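Slide 4. The packing tables at Stetgate

Say first: before May, each person packed 900 small orders in a shift by hand. Now the count is 1,172, and people have less pain in the wrists. Thank Miyuki Oshima for these numbers.

Wait a little, then show the table.

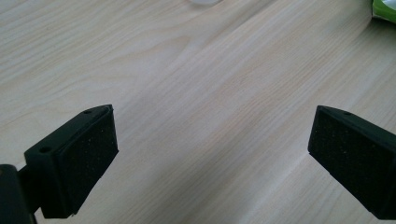
Packing table, gripper open, both foam pads facing inward.

Explain what changed. Gemma Vitale was a packer for many years. Today she teaches the new grip to the machine and checks its mistakes. She told me she misses talking with her neighbor at the table. Please read this slowly.

Do not promise that every job stays the same. Genji will ask about pay, so have the Brandik agreement ready.

Next slide: training hours.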